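## Setting the finger gap on a hand-held gripper

Most guides tell you to print the fingers, bolt them on and start recording. I don't trust that, and after 382 demos I had to throw away, you may not either. My build follows the Nordin plans, with changes Domenica Koller made at the Wikau workshop.

**You need:** the assembled gripper, a hex key, calipers, something plain and pale to work over.

1. Loosen both finger bolts a half turn. The plans say a full turn. On mine that let the fingers sag.
2. Close the grip by hand until the tips meet. If one tip lands higher than the other, shim the low side. Don't file the high one.
3. Tighten the bolts a little at a time, switching sides.
4. Open and close it 48 times. Yes, it's dull. Check the tips again.
5. Open the fingers all the way and record a short clip with nothing between them. Look for both tips in view, at about the same height. 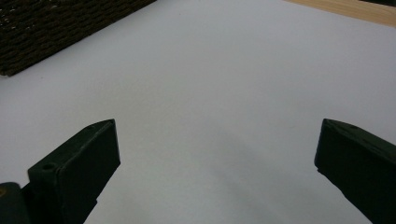 A soft shadow between the fingers is fine by me. The Plosard forum swears it ruins tracking, but I've yet to see anyone post numbers.

6. Write down the open width. Mine drifted after 9 sessions, so I measure before each one now.

Skip the Dristness auto-calibration script until you've done all this by hand. It reported a perfect fit on a gripper with one bolt missing.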